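How to Refresh an Oiled Wood Tabletop
Last updated May 18, 2025

This procedure covers maintenance of tabletops finished with a penetrating oil or a hardwax oil. It does not apply to lacquer, polyurethane, or shellac. Those finishes form a film on the surface, and fresh oil laid over them stays tacky.

Identify the finish first

Put a drop of water on the top and leave it for a few minutes. On a worn oil finish the drop flattens and the wood under it darkens. On a film finish, or an oil finish in good condition, it stays beaded. If the result is unclear, rub a hidden spot under the edge with a cotton swab dampened in mineral spirits. A swab that picks up yellow or amber color indicates wax or old oil residue, and the top needs a more thorough cleaning before anything else.

Small dark specks in pale wood should be checked before sanding. Some are part of the grain, some are dirt packed into a scratch, and some are iron stains from steel wool or a wet can. Dirt comes out with soap and a soft brush. Iron stains need oxalic acid, which is a separate job.

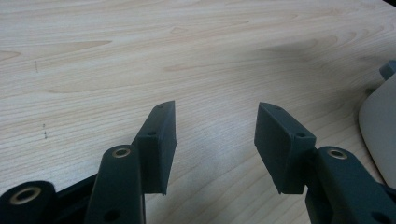 Kaisu Savolainen: Worth adding that iron stains can look exactly like pen marks. I sanded at one for an evening before trying the acid, and ended up with a shallow dish in the top that I could feel with my palm. Test one speck before you touch the rest.

The acid test should be done on a single mark, with gloves and eye protection, and rinsed well with clean water. Let the wood dry overnight before judging the color.

Materials

Soap made for oiled wood (Tralel or similar)
Sanding sheets, 100 and 180 grit
Hardwax oil (Flaller clear was used for this page)
White non-abrasive pad
Lint-free cotton cloths
Metal can with a lid, half full of water

Cleaning

Mix the soap as the label directs. Wash the whole top, working with the grain, and wipe up standing water right away. Repeat with clean water. Leave the table to dry for a full day. Closing the windows to keep out dust is acceptable at this stage, but they must be open later when the oil goes on.

Anything that normally lives on the table needs another place for the duration of the job - small kitchen appliances included, as their feet will print into uncured oil. 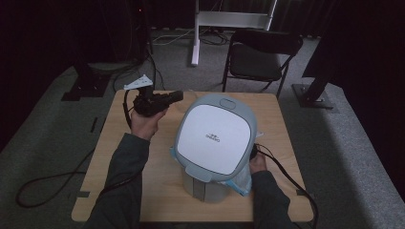 Sanding comes next. Use 100 grit only where there are rings or raised grain, then go over the entire top with 180. Sand with the grain and keep the pressure even. Vacuum, then wipe with a barely damp cloth.

Oiling

Stir the can; do not shake it. Apply a thin coat with the pad and work it in. Wait 15 minutes and wipe off everything that remains on the surface. Apply the second coat the next day in the same manner.

Put used cloths in the can of water and close the lid. Oily rags left in a pile can heat up and catch fire.

The top can take light use after 2 days. Avoid water, hot dishes, and tablecloths until the oil has cured for the full period printed on the can.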